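Home | Projects | Gallery | Notes | Contact

Teleoperation gallery: garment hanging on the two-arm bench
Nov 30, 2021
2 min read

Garment hanging is the third task in the Skulix set. Operators guide both arms remotely, and each attempt is logged as joint positions with wrist and fixed camera views. Zofia Zawadzka and Damian Sobczak shared the operating shifts. An attempt is limited to 500 time steps.

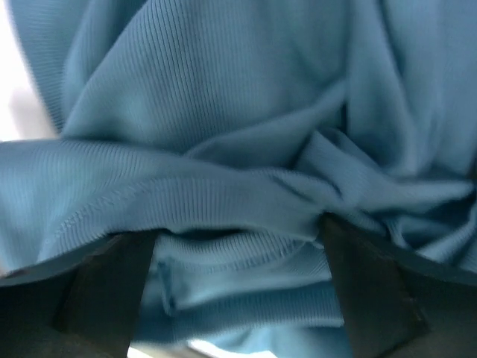

Wrist view: ribbed light blue knit between the gripper fingers, with a line of stitching along the folded band.
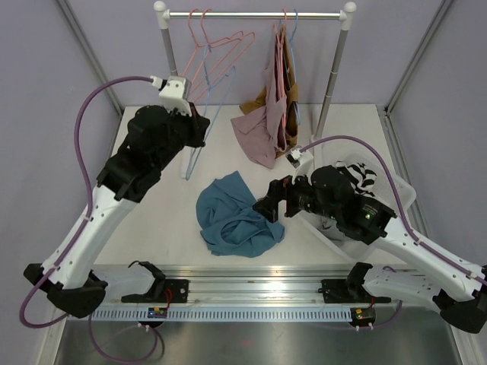

Soft knits are slower to demonstrate than woven shirts. The operator has to find an edge by eye before closing the fingers, and a poor first grasp usually means a regrasp with the other arm — these attempts are kept and tagged separately. New operators complete 30 practice attempts before their data is accepted.

Lag between the operator's controls and the arms is checked at the start of each shift. Sunita Gautam maintains the tagging scheme; corrections go to her at the Clallovthorpe office.

This site uses cookies to measure visits. Accept | Settings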